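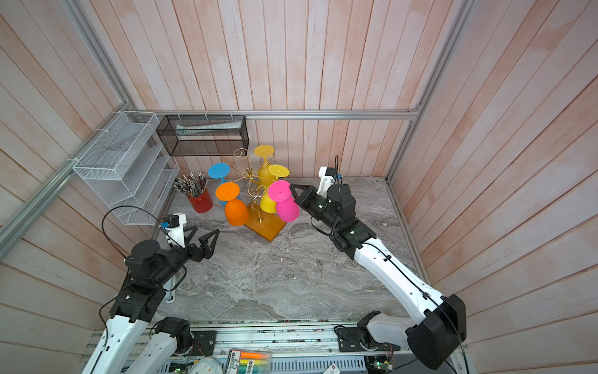 Why hang a stemmed cup upside down to dry?

The water runs down to the rim and drips off, so none of it sits in the bottom of the bowl going stale.

Chapter 9: Holding, Hanging and Standing

I wrote the first draft of this chapter at my own draining board, and I think it shows. By now you've met shelves and boxes (Chapter 2 went on about boxes for far longer than my editor wanted), and we're moving on to the small holders that live out on the worktop: cup racks, pencil pots, mesh baskets, all the bits you reach past every day without giving them a thought.

I like to sort them by how they hold. A rack hangs things. A pot stands things up and lets them lean on each other. A basket on the wall just stops things rolling away! You'll find other systems in other books, and the old Foltelach course had a whole table of them, but I've never needed more than these to get a class talking.

Hanging first. A stemmed cup has a foot wider than its stem, and that's all a rack needs. Slide the stem between two bits of wire and the foot catches on top. My students on the Kaimal evening course always want to fill every arm straight away, and I let them, because then they try to get one out from the back and have to move the front one first. We'll come back to that in the exercises.

Now pots. A pot for pencils works by crowding. Put two pencils in and they flop to opposite sides, looking sorry for themselves. Put in a good thick bunch and they prop each other up, with the tops spreading out well past the rim. It looks cheerful, and it also means the pot takes up more room at the top than at the bottom, so leave a gap between it and the wall. I once worked in the Dodance stockroom, where we had 995 pencils to find homes for before the October sale, and I still pack a pot too tightly out of habit.
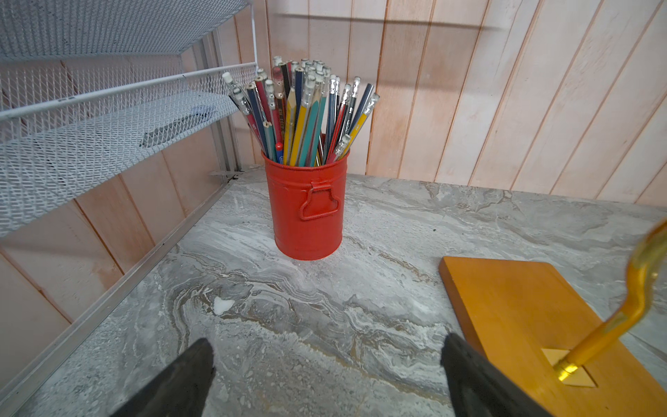
9.1 Standing things on their own feet

Some things need no holder at all, and a wine glass with a flat foot is my favourite case. The foot spreads the weight, the stem lifts the bowl, and as long as the middle of all that weight stays over the foot, the glass stays up. Plastic ones are lovely for practice (drop one and you fetch it, you don't sweep it).

Lean a glass a little and let go, and it rocks back. Lean it further and there comes a point where it would rather go over.

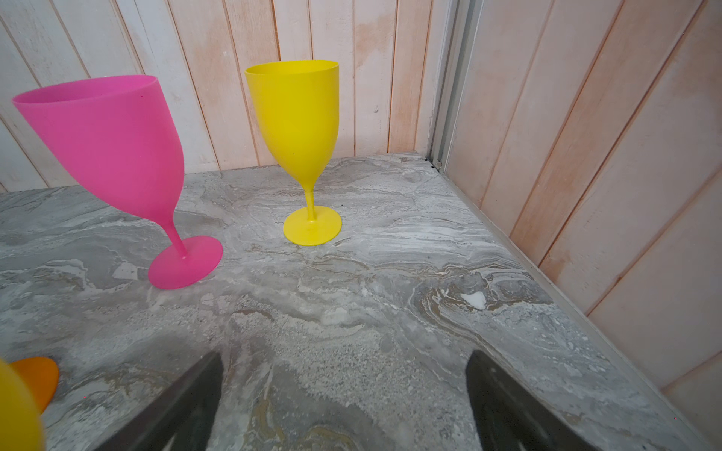
Finding that point is your first exercise, so clear a bit of worktop and take your time over it. Tip the glass with one finger under the edge of the foot, slowly, and keep your other hand ready. Then do it again with around 200 ml of water in the bowl, over the sink please, and write down which way the tipping point moved. Keep your notes, as you'll want them for 9.2, where we put the cups back on the rack.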